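3.2 Soft and hard objects on the play table

The second group of materials was used for the sorting task. Here we wanted the children to meet food and kitchen things on one table, without a box or a shelf telling them what belongs together. Some objects in the group are made of fabric, and others have a hard surface. In the pilot, which was made in September at the Kitesby centre, all food objects were hard, and several children sorted them only by colour. We therefore decided to mix the kinds of surface more strongly.

Print this article | E-mail this article

The choice of each object followed two rules. First, an adult should be able to name it in one or two words. Second, it should have a clear place in a daily meal, either as something to eat or as something to eat from. Fruit fulfils both rules very easily. Packaged food is more difficult, because the child may name the package, the brand or the content, and all three answers are reasonable. In our coding scheme, all of them were accepted as correct names. The scheme was written together with the staff of the Tesance toy library, who have long practice in hearing how small children speak about packages.

Containers were treated separately. A bowl, a plate and a tray can hold the same fruit, but parents use them in different moments of the day, and we expected that this would be seen in the sorting. For this reason the containers differ in colour and in shape, and some of them already hold a food object when the child comes to the table. Figure 3 presents a part of the material.

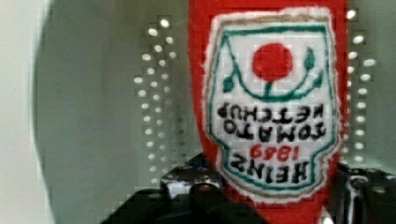
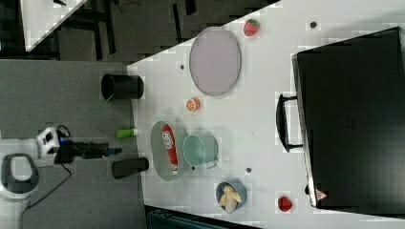
Figure 3. Materials of the sorting task. First picture: the red fabric ketchup bottle with its stitched label, upside down. Second picture: fruit, a snack package, a saucepan and other containers on the white table.

The starting positions were not fixed to a grid. Before each session the adult placed the objects freely, with only the condition that no container covered another one. We know that this makes the sessions less equal. On the other side, a strict pattern invites the child to keep the pattern, and in the pilot we saw children who put every object back exactly where it had been. With free placing this behaviour became rare.

The instruction was short: "Please make the table ready for lunch." It was repeated once if the child did not begin. No further help was given, and the adult did not comment on the choices. A session ended when the child said that the table was ready or went away from it.

All moves were entered in the Sonon coding sheet. One move means that an object is lifted and put down in another place; pushing it along the table was coded under a separate heading. In total the sheet contains 3,600 entries, of which 2,693 concern food objects. The remaining entries concern containers and other kitchen things. Entries in which the coder could not decide which object was moved were left out before this total was made.

We use cookies to remember your reading settings. Accept | Manage cookies

One difficulty came from the names of the fabric objects. Many children called them "pillow" or "teddy" before they gave a food name, and a few gave no food name at all. We kept the first answer and also the last one, and both are used in Section 4. A similar mixture was reported to us by the Spanos group, who work with older children and with cloth vegetables, although their task has no containers and the results can be compared only in part.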